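About > Company > Who we are
Last updated: October
Reading time: 2 min

About Pluvham

Pluvham is a mail-order dealer in collected comic editions. We stock trade paperbacks, hardcovers and oversized omnibus volumes, and we sell to readers, libraries and small shops. The catalog currently lists 1,011 titles. Of these, 70 are out of print and sold from remaining stock only.

The company operates from two sites. Orders are received and packed at Potholm. Villca holds the back stock, which is moved to Potholm when a title is ordered – this adds one working day to dispatch.

Grading

New volumes are sold as received from the publisher. Used volumes are graded on a scale of 1 to 100. Points are deducted for spine roll, corner wear, page tanning and loose binding. Former library copies are listed separately and are not graded above 70. The grade is printed on the packing slip, and a copy that arrives below its stated grade can be returned at our cost.

Series data

Collected editions are often renumbered between printings. Our catalog software, Natix, records the single issues contained in each volume, so that two editions with different titles but the same contents appear as one entry. Variant covers are stored as a field of the edition and do not get their own page. Corrections from customers are checked against a physical copy before the record is changed.
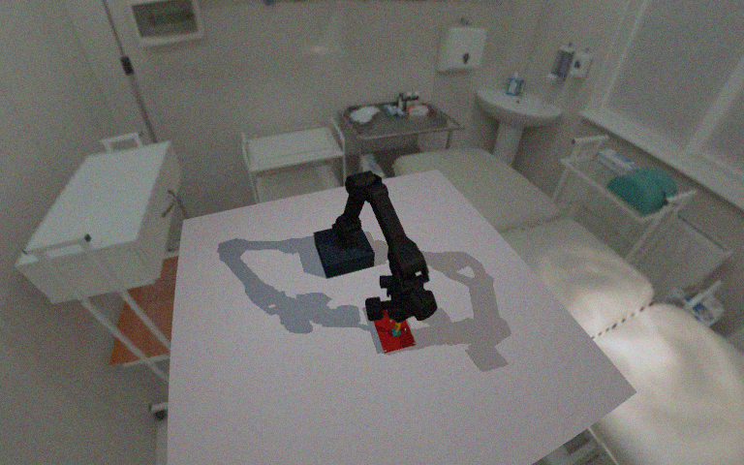
Trade accounts

Libraries and shops may open an account with a minimum first order of 2 copies per title. Invoices are payable within one month. Account holders receive the new-release list by email before it is posted on the site.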